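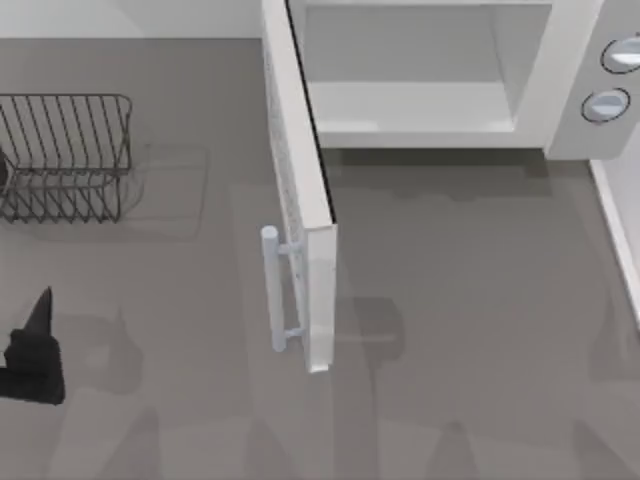
Aus Sicht des Betreibers Gravwood ist ein einzelner Messlauf auf einer virtuellen Maschine kaum aussagekräftig, da die Auslastung der Nachbarinstanzen auf demselben Host unbekannt bleibe; gefordert werden deshalb Wiederholungen über mehrere Tage. Dieser Einwand wurde im Messplan berücksichtigt.

Abb. 4: Gerendertes Standbild der Szene »Mikrowelle, Tür offen«.

4.2 Streuung der Rechenleistung bei gemeinsam genutzten Kernen

Untersucht wurden die kleinsten Tarife der Anbieter Pediser, Plevgate und Gravwood, jeweils mit einem virtuellen Kern. Je Tarif wurden im Januar 135 Läufe durchgeführt, verteilt auf alle Tageszeiten. Jeder Lauf bestand aus einer Ganzzahllast (R1), der Renderlast R2 und einem sequenziellen Schreibtest (R3). Zwischen zwei Läufen lag eine Pause von 10 Minuten, damit Guthabenmodelle der Anbieter das Ergebnis nicht verzerren. Die Auswertung folgt dem Verfahren von Grgić; angegeben werden Median und Interquartilsabstand.

Bei R1 erreichte Plevgate im Median 1610 Ereignisse pro Sekunde und lag damit vor den beiden anderen Anbietern. Der Interquartilsabstand war allerdings auch dort am größten. Pediser lieferte niedrigere, über den Tag nahezu konstante Werte - ein Hinweis auf eine feste Begrenzung der Rechenzeit durch den Hypervisor. Für Gravwood zeigte sich ein Abfall in den Abendstunden, der mit erhöhter Steal Time einherging.

Die Renderlast reagierte empfindlicher auf Unterbrechungen als R1. Läufe mit mehr als 4 Prozent Steal Time wurden gesondert ausgewiesen, aber nicht aus der Stichprobe entfernt. Beim Schreibtest überlagerte der Cache des Hosts die Unterschiede zwischen den Tarifen; die Werte für R3 gehen daher nicht in die Rangfolge ein. Stand der Tarifangaben ist Februar 2025.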